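The club at Gallagher has 399 pounds a year to spend, most of which goes on screws, and I had rather expected to find it a glum sort of place. Not a bit of it! Armelle Lefèvre has run it since April, and she put the kettle on before I had my coat off — then set me straight to work at the tray.

Snack bars, she told me, are harder to pick up than they look, what with those slippery wrappers and crimped ends.

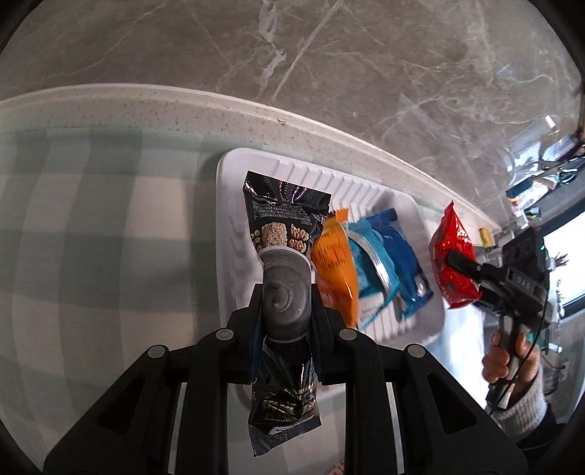
Her pupils take turns by hand first, two at a time, and argue cheerfully over the best angle. The Relov contest is next, and they mean to enter it.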